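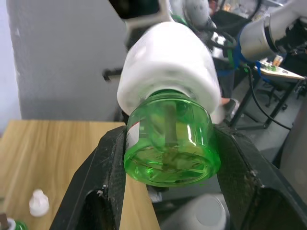

A green bottle with a strip of red and white label.

Refill Shop in Kultcombe Stays Open Later From August

Good news for anyone who has ever rushed down the hill after work with a bag of clinking empties, only to find the door locked! The Kioko refill shop in Kultcombe will keep its doors open until 7 p.m. starting in August, and the folks behind the counter seem every bit as pleased about it as their regulars are.

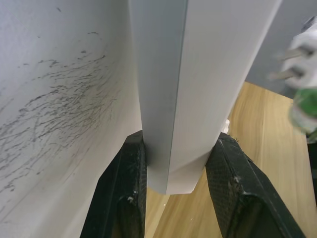
Dark scribble marks on a curved white surface.

The shop opened with 17 products on tap, mostly dish soap and laundry liquid, and has grown a good deal since then (the lavender hand soap has a following all its own). Last year customers filled 3,478 containers there, and 731 of those were filled by people coming over from Skakberg, a fair drive on a winter road.

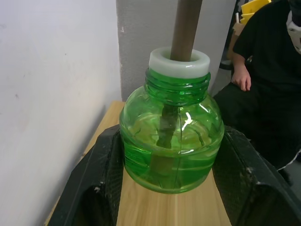

Any clean container with a lid is welcome, whatever it held before, and you pay by weight — so a small top-up is just as fine as a big one. Shampoo and conditioner are due to join the shelves this fall, supplied by Lostuvau, a small soap maker up the valley.

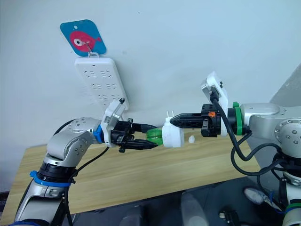 Getting There

The shop is next to the old post office, with parking in back. The bus from Skakberg stops right across the street.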